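Manipulation Lab, Handout 4
Notes for the demonstration visit to Mavgate

Read before the April visit. Bring a printed copy; the rooms at Siltton have no wireless access for guests.

1. Purpose

The visit covers data collection with hand-held grippers. An operator carries the gripper by its handle and performs household tasks directly. Finger opening and tool motion are logged together with the video. No arm is involved at this stage. The policy is trained later and transferred to the Briseck arm, which you will see in the afternoon.

2. Grasping light and deformable items

A paper cup held at the rim tolerates very little closing force. A sponge tolerates a great deal, but its contact area changes as the fingers close. Both cases come up in the clutter task, where bottles, boxes and soft packaging lie close together on a patterned cover. Note the angle of the fingers at the moment of contact.
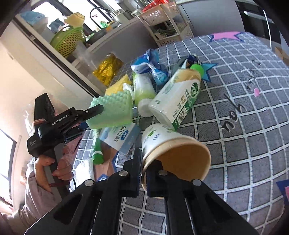

3. Two-tool operation

The task uses 2 tools in a shared workspace. Each has its own log, and the logs are aligned by timestamp before any episode is accepted. Slaoui, the annotation program used at Mavgate, rejects an episode if either log has a gap.

Approach with the fingers open and the gap centered on the target. Fast wrist motion blurs the video and weakens the pose estimate, so operators are trained to slow down over the table.
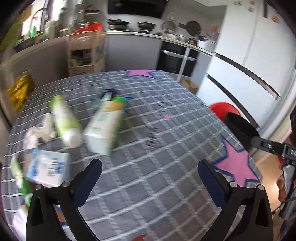
A full set for one task is 500 accepted episodes. Item positions are changed between episodes so that the policy does not learn a fixed layout. Lighting is left as found.

4. Report

Submit 2 pages comparing rim and body grasps. Include one failure mode for each and state which logged signal would reveal it.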